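Grultby (workplace automation)

Grultby is the name we gave the bench automation project at Namdale, the repair and packing shop where I've worked for 9 years. I'm writing this entry for the shop wiki because people keep asking me what it is, and I'd rather type it once!

It started in March, when Trinidad Barredo from the Bañez side pitched it to our crew. A person works a hand-held gripper at a table, the recordings go into a program called Cidow, and later on an arm learns to do the dull bits of sorting. We've recorded around 3,000 runs so far (my wrist can vouch for a fair few of them).
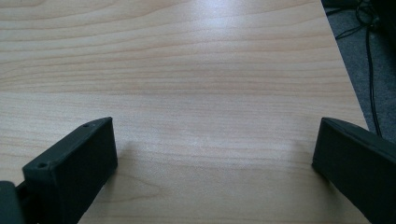
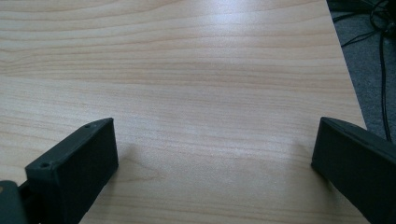
Gripper open over the table, cables on the carpet beyond.

What's changed for us is mostly the roster. Two of the packers now split their week between packing and recording, and they're paid the higher rate for both, which took some arguing. I like the variety, though I miss the chatter on the packing line. Some of the crew still worry about their hours, and fair enough, so do I on a bad day. Management has agreed in writing that no shifts get cut while Grultby is on trial.

See also: Cidow, roster changes, wrist breaks

Last edited 14 October 2025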